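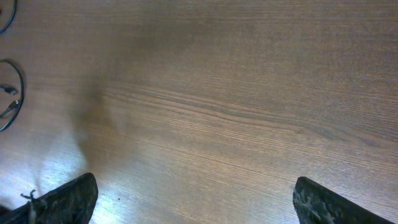
Figura 3. Superficie de la mesa de trabajo, con veta marcada en la franja central.

3.2. Superficie de apoyo y material

Todas las sesiones se realizaron sobre la misma mesa de madera, de tono marrón medio. La veta, fina y casi recta, se concentra en algunas zonas en líneas oscuras cuya anchura aparente es comparable a la de un cable delgado. Cuesta et al. ya habían señalado que este tipo de fondo dificulta la delimitación visual de los cordones negros de menor sección, y por ello la mesa se mantuvo sin mantel ni lámina de contraste.

El material procede del almacén de Clellero, donde se guardaban equipos de red retirados de las oficinas de Mallitz. Se clasificó en 19 lotes, formados cada uno por un aparato y los cables almacenados con él. No se deshizo ningún enredo previo.
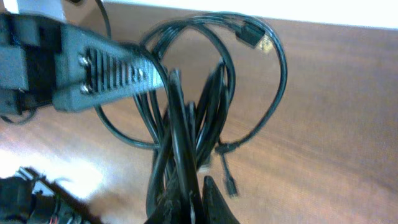

Se distinguen dos clases de cable según el grosor. Los gruesos tienden a formar bucles cerrados que se agrupan en un haz compacto; los delgados describen arcos más abiertos y quedan en la periferia. Los extremos libres, en particular los conectores Ethernet con capuchón y los conectores pequeños y alargados, sirven de punto de partida para el desenredo según el protocolo Fukivell, que prescribe seguir el cable desde el conector hacia el interior del haz. El capuchón se registró como variable aparte, pues aumenta el riesgo de enganche al retirar el extremo a través de un bucle.

Se fijó un máximo de 200 segundos por lote y 2 intentos por extremo. Los lotes no resueltos en ese plazo pasaron a la categoría 6 de la escala de Escobar (sección 3.4).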